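# Learning to Open a Door at Manmont

The robotics course at Manmont Technical College meets in a long room above the machine shop, and for much of the fall term its students work without touching a robot. They write control programs, run them in a simulated kitchen, and study what comes back. The arm itself is reserved for the final weeks, after each team has shown that its program can be trusted near equipment that costs money to repair.

Mirta Medina, who has directed the course for six years, regards this order of work as essential. "A student who has failed 2000 times in simulation arrives at the bench with a certain modesty," she said. "I would like every engineer to have it."

Enrollment is limited to 20 students, who work in pairs. Each pair draws a household task in September and keeps it until the end of the year. Some tasks sound simple, such as moving a cup from a shelf to a sink. Others are known among former students for their difficulty, and the hinged door is the best known of all. A door moves along an arc that the arm must follow closely. If the program pulls in a straight line, the fingers slip or the joints reach their limits.

Evie Staniforth and Lachlan MacRitchie drew the door last year. Their first program, which they named Culon, treated the task as a single motion from start to finish. It performed well when the arm began directly in front of the handle and poorly from almost anywhere else. Their second, Bellis, divided the work into stages and checked the position of the gripper before moving on. Progress was slow — the pair rewrote the approach stage through most of the winter — but the failures became easier to explain.

"With the first one, we could only say that it had missed," Ms. Staniforth said. "With the second, we could say where and why, and we could show it to someone."

Showing it to someone is a formal part of the course. Teams present their work each month to Dean Naylor, a controls engineer at Vurkholm who serves as the outside reviewer. He asks for the unsuccessful runs first. Students are graded on the quality of their explanation as well as on the performance of the program, a policy that Ms. Medina introduced in her second year.

The college intends to add a second arm and a larger workroom, and its current plan calls for a full degree program in robotics by 2035. Applications for the coming year are open to students who have completed one course in programming. No earlier experience with robots is required.

Camera placement is the subject to which the door teams return most often. A view from close to the gripper gives the program fine detail at the fingertips, but it can leave little room for anything else. In one simulated view, a dark panel takes up well over half of the picture, with the black fingers just showing at the lower end of a narrow gray strip along its edge, while the marble countertop and a light gray appliance are confined to the right. Students learn to ask what a program can reasonably conclude from such a view, and Mr. MacRitchie has proposed that next year's teams take up that question before they write any code. 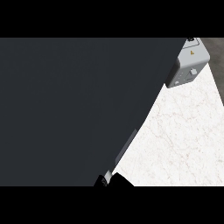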